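In praise of the big bare table

I have folded laundry on beds, on couches, on the lid of a chest freezer and, one sweaty December in a share house in Dasau, on an ironing board that leaned to the left. None of it was much fun. Then I started folding on a proper table, a big white one with nothing on it, and I have become the sort of person who brings it up at barbecues. I think every home that can squeeze one in should have a table for folding, and I think the T-shirt is the best argument for it.

Start with what a T-shirt does. It has no stiff parts. A business shirt has a collar and buttons to tell you where you are, and trousers have seams you can line up by feel. A tee just flops. On a doona it sinks into the dips, and every pat to smooth one side drags the other side out of place. On a hard, flat surface you can slide your palms outwards from the middle and the creases have somewhere to go. I get a real kick out of that slide, the little hush of cotton over a tabletop! 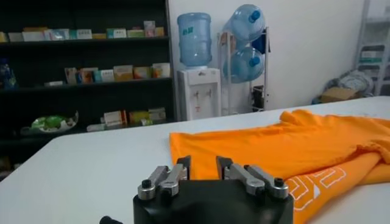

Radoslava Štefanec wrote to me after my last piece to say that all this is a lot of fuss over a garment nobody irons. She folds hers in the air, chin on the collar, two flicks and into the drawer, and she reckons she's finished a whole basket while I'm still smoothing the first sleeve. A table, in her view, just becomes one more place for the family to dump the mail.

She's right about the mail. I'll give her that one without a fight. Our own table in Sokden collected junk for a month before we made a rule, and the rule is simply that whatever is on it at folding time goes on the floor. It sounds harsh but it took two days to work. As for the chin method, I've tried it, and I admire anyone who can do it, but my shirts came out shaped like wedges of pie. They slid off each other in the drawer and I had to start again.

What I like best is working with colour and print. A bright shirt with lettering on it wants to be folded so you can tell which one it is when it's standing up in the drawer, and you can only plan that if you can see the whole front laid out. Orange on white is a treat for this. You can pick out the edge of the cloth straight away, see where a hem has rolled under, and take hold of two corners at once.

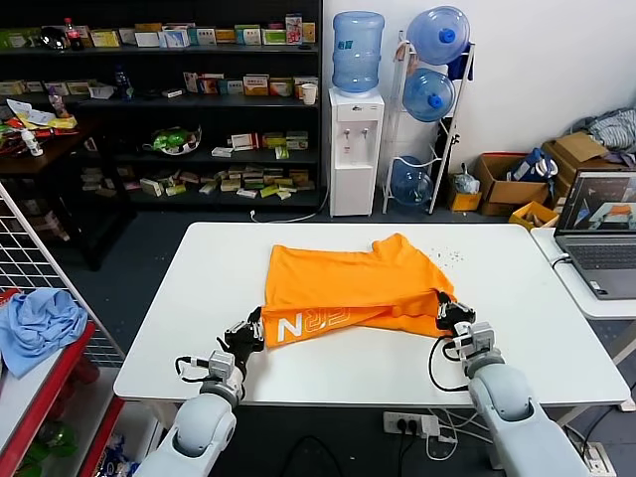 How much table is enough?

More than you think, and less than a showroom will try to sell you. You want room for the shirt laid out flat with its sleeves open, plus a clear space beside it for the finished stack. Standing height matters more to me than length. I have a tall friend, Erdal Eren, who put blocks under the legs of his and says his back has forgiven him for everything.

The top should be plain. I'm firm about this! A timber top is lovely to eat off, but a rough one can snag, and patterned vinyl makes me lose track of a sleeve. Plain white shows up crumbs and specks too, so you know to give it a wipe before the clean washing goes down.

And it doesn't need a room of its own. People write to me as though I'm asking them to build a laundry wing. Put it in the middle of whatever room you have, with the shelves full of packets and boxes behind it and the rest of life going on around the edges. Shelves can be as crowded as they like. They're doing their job, and the table does a different one. I find I can live quite happily beside a packed set of shelves as long as there's one flat, clear rectangle in front of me.

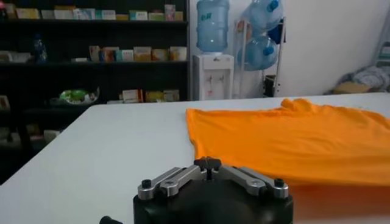 An orange tee, wrinkled, on the white table.

My method, for those who ask, is nothing clever. Lay the shirt out, smooth it from the middle, bring in one side and then the other, and fold up from the hem in thirds. I go slowly on the first one and by the sixth I'm flying. If a shirt goes wrong I pick it up, give it one good shake and drop it back down. A bunched-up shirt is much easier to start over than to fix. 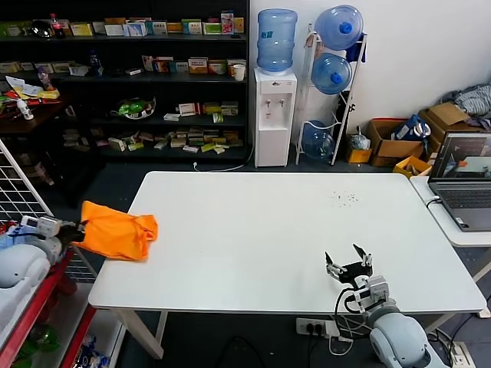 I should also put in a word for the moment when the stack has gone to the drawers and the table is clear again. I always stand there a bit longer than I need to. Then somebody comes through with the mail, and I point at the floor.

Recent pieces
Socks: the case for buying only one kind
Gwendolyn Whitfield on line drying in a wet spring
Fitted sheets, a reader fights back
What I learned from clearing out the Testia flat
Drawers or shelves for winter jumpers?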